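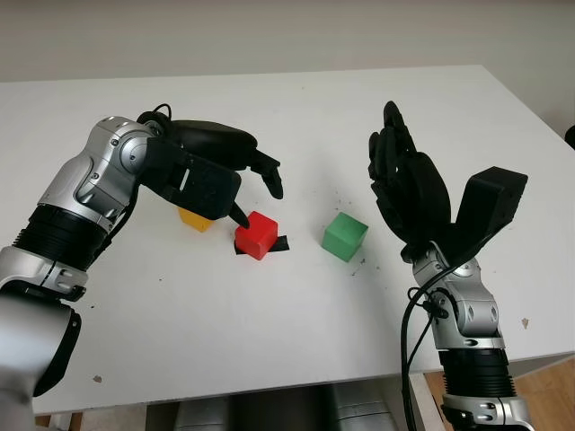
一月。九時過ぎに実験室に入る。今週の課題は、三色のキューブを使った把持方策の学習で、手首カメラの映像を入れる条件と入れない条件を比べること。キューブは赤、緑、黄。頭部カメラだけだと、手が対象にかぶさったときに奥のキューブがほとんど見えなくなる。黄色がよくそうなる。

学習に使ったデモは全部で2,669本。アルヴァル・クヴァムが秋から集めてきたもので、Grallixの形式からうちの形式への変換は昨夜のうちに終わっていた。再生して確かめたところ、時刻のずれているものが136本あった。直すより外したほうが早いので外した。学習は条件ごとに二回、乱数の種だけ変えて回す。 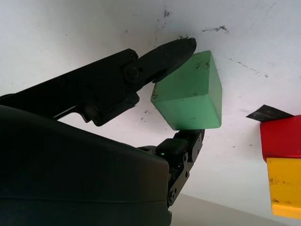

緑の把持は手首カメラありのほうが安定している。上の指がキューブの角に当たる位置が試行ごとにあまり変わらない。頭部カメラのみの方策では、指を閉じ始めるのが早く、角をはじくことが多い。予想どおりの差だが、緑だけで結論を書くのは早い。

昼にシクステン・リンドホルムと通話。キューブの汚れが認識に影響していないかと聞かれた。黄色にも緑にも汚れがついている。拭いてしまうとデモを取ったときと見た目が変わるので、この比較が終わるまではそのままにすると答えた。彼は両方やればいいと言うが、時間がない。Hellströmへの中間報告は月末が締め切り。

午後は赤。 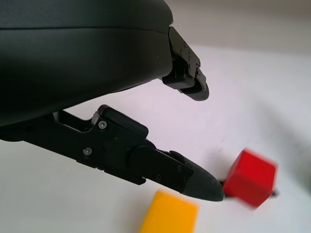
赤は難しい。指先が側面に近づくところまではどちらの条件でも行くが、その先で結果が分かれる。手首の映像でキューブがぶれているコマが多く、そういうコマの直後は方策の出力も揺れる。露光時間を短くすれば済む話かもしれないし、デモのほうにも同じぶれが入っているなら学習側で吸収できているはずだとも思う。ログを並べて見たが、まだ判断できない。

夕方、ぶれの大きいコマに印をつけるスクリプトを書いた。輪郭の鋭さで切るだけの簡単なもの。しきい値は手で決めた。Clalineのサーバーで今夜流しておく。

明日は黄色の試行と、露光を変えた赤の再試行。手首カメラの固定ねじも確認すること。六時半に退室。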